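**Green onion pancakes are back on the Wannasri menu**

1/21/21 - Good news for anyone who has been asking me since October: the green onion pancakes are back at the Wannasri supper! I had my first one last night and yes, I went back for another (and then one more, don't judge me).

The big change this time is the onions. The old recipe had them minced so fine you could hardly find them, and this one wants them cut in short lengths, white ends and all, so you get a proper bite of green in every piece. It takes a lot of chopping. The kitchen is planning on 200 pancakes for the next supper, which means 60 bunches from the Drornen market, and I can smell them just typing this.

Green onions and the wooden cutting board:

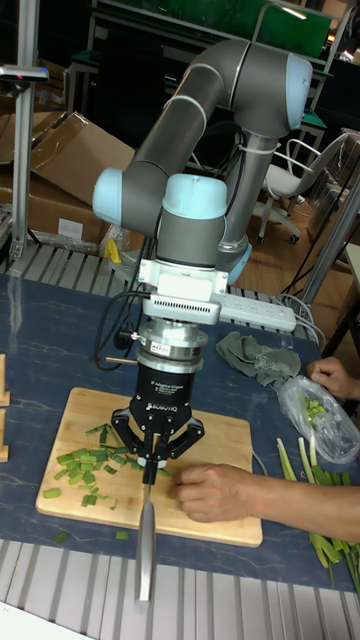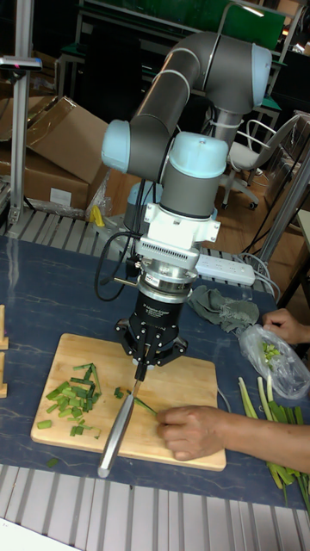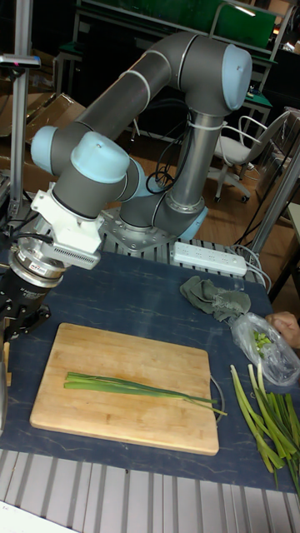
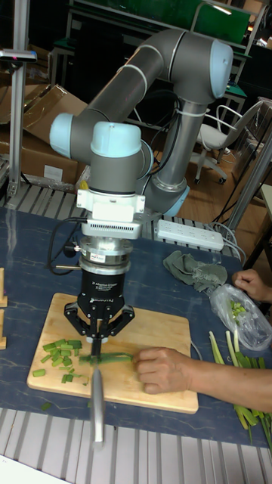
The dough is flour, hot water and a pinch of salt, and it rests while the onions get done. After that it's rolled flat, brushed with oil, covered in onion, rolled up like a rug and flattened again. They fry for 3 minutes a side - a little longer if you like the edges really crisp, and I do.

You can get them plain or with the Pasier dipping sauce, the dark one with vinegar and chili. I'd take the sauce. A plate of four is the usual order, and the line gets long early, so come hungry and come on time. Doors are on the Flokeck Street side while the front steps are being fixed. If you want some to take home, bring your own container, and ask before the last batch goes in the pan.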